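Flekuven open day – who went, and was it worth the drive?

Forum: Automation and Home Robotics > Events and Visits
Posts 1 to 9 of 9

two_stroke_bev
Apr 23, 2019
Right, I promised a write-up so I'd better do it while it's fresh. Went along to the Flekuven open day with my brother-in-law, who only came for the sausage sizzle and ended up asking more questions than I did. It's a plain tilt-slab building at the back of the Bidska estate, easy to miss, and parking was a nightmare (get there early if they run it again in August).

There were a few things on, but the one I'd gone for was the clothes handling. They had an orange polo shirt laid out on a pale timber tabletop and the job was getting it flat and tidy so it could be folded. Sounds like nothing! I've folded ten thousand shirts and never given it a thought. Then you stand there watching orange ribbed fingers try to pinch a bit of hem and you start to realise how much your own hands are getting away with.
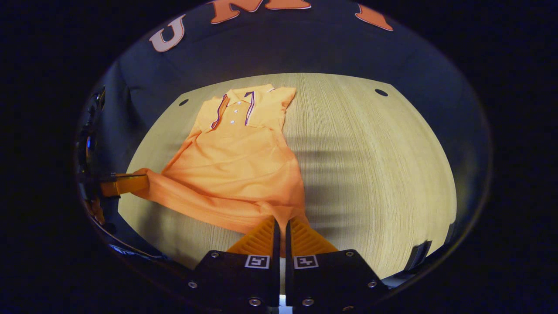
I reckon the hem is the whole game. Get hold of one layer near the edge and you can draw it out sideways, but the rest of the shirt wants to come along for the ride, and then you've got diagonal wrinkles all through the chest that weren't part of the plan. My favourite bit of the day was watching one of the young engineers mutter at a sleeve.

Anyway, 8 out of 10 from me. Lost a mark for parking and another for the talk, which ran long.

kelpie_and_co
Good write-up Bev. We must've just missed each other, I was in the second group. I'll be the grump though – 30 minutes in a queue to see a shirt get straightened? My teenager could do that, and he doesn't do anything.

The talk beforehand was better value I thought. The bit about why they like compliant fingers for cloth made sense to me. A hard jaw has to be told where the table is pretty precisely, and a bendy one can lean on it and forgive you a bit.

two_stroke_bev
Ha, fair enough, but did your teenager do the collar properly? Mine never have.

I take the point about the queue. They should've had two tables going. I didn't mind the wait because I got chatting to a bloke from a linen service who'd come down from Gredia to see if any of it was near ready for hotel sheets. (He didn't think so.)

pallet_jack
Ex commercial laundry here, 20 years of it, so I'll have my say. A polo is a sneaky choice of garment. People think it's easy since it's small, but you've got a stiffish collar, a placket with three buttons and a body that's soft knit. Three different behaviours in one shirt. The collar sits where you put it and the hem goes wherever it likes. If they'd wanted to show off they'd have picked a tea towel.

So I'm more impressed than kelpie. I'm less sold on the speed. On our floor anyone that slow would've been moved to the mangle by smoko.

yau_owner
Long-time lurker. Does anyone know if what they're doing at Flekuven is anything like the Yau? I've got the older Yau in my workshop, and it's great with boxes and hopeless with anything that flops. I tried it on rags once and it balled them up like a cat with a jumper.

kelpie_and_co
Different animal, I'd say. The Yau grips are flat pads, aren't they? What I saw on the day had a ribbed, sort of triangular lattice to the fingers. I asked if they'd fit other arms and got a very polite non-answer.

two_stroke_bev
I asked the same thing and got the same non-answer, so at least they're consistent.

yau_owner, if you do want to have a go at home, I scribbled down what the fellow giving the talk told our group. My handwriting's terrible and I was holding a sausage, so blame me for any mistakes:

1. Start with the garment spread out, collar at the top. Don't start with a heap, that's a whole other problem and you'll only get cranky.

2. Settle the shoulders first and leave them alone after that.

3. Use one finger to hold a bottom corner against the table while you sort out whatever's bunched beside it. Press down, don't drag. 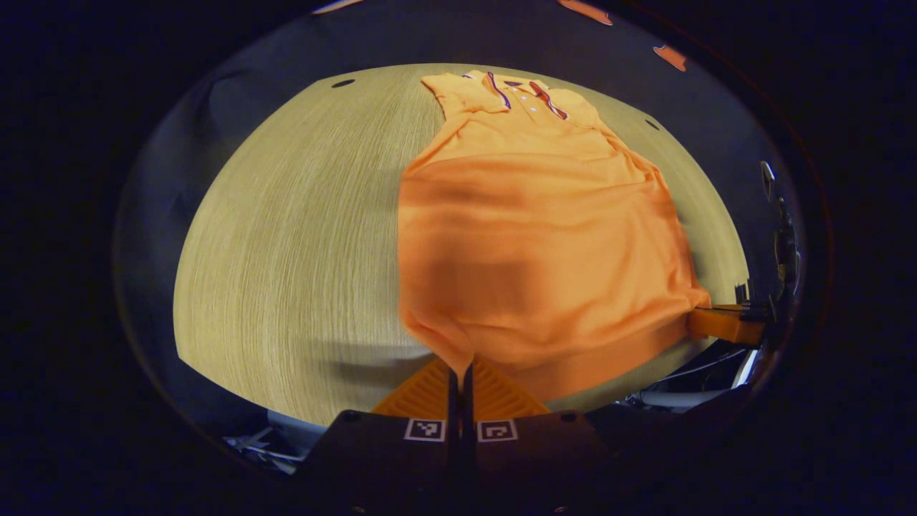
4. Work the creases out towards the hem. He said everyone's instinct is to pull from the middle, and I certainly would have.

5. If it's gone badly, let go of everything and start over. Trying to rescue a twisted shirt takes longer than laying it out again.

pallet_jack
Number 4 is right, number 2 I'd argue with. We always squared the hem and let the shoulders follow. But we had two hands and a steam table, so maybe it's different when you're working with fingers that can't feel the seam.

Also have a look at your lighting, yau_owner. Orange knit on pale timber shows up lovely. Try it with a white shirt on a white bench and see how you get on.

yau_owner
Thanks all, that's heaps to go on. The bench is grey and most of my old shirts are grey too, so I'll raid the op shop for something loud. Bev, do you know if you have to book for the August one?

two_stroke_bev
No booking this time, you just signed in at the door. The woman on the desk said there's a mailing list, so I've put my name down and I'll post here when I hear. Bring a hat, the queue's in full sun.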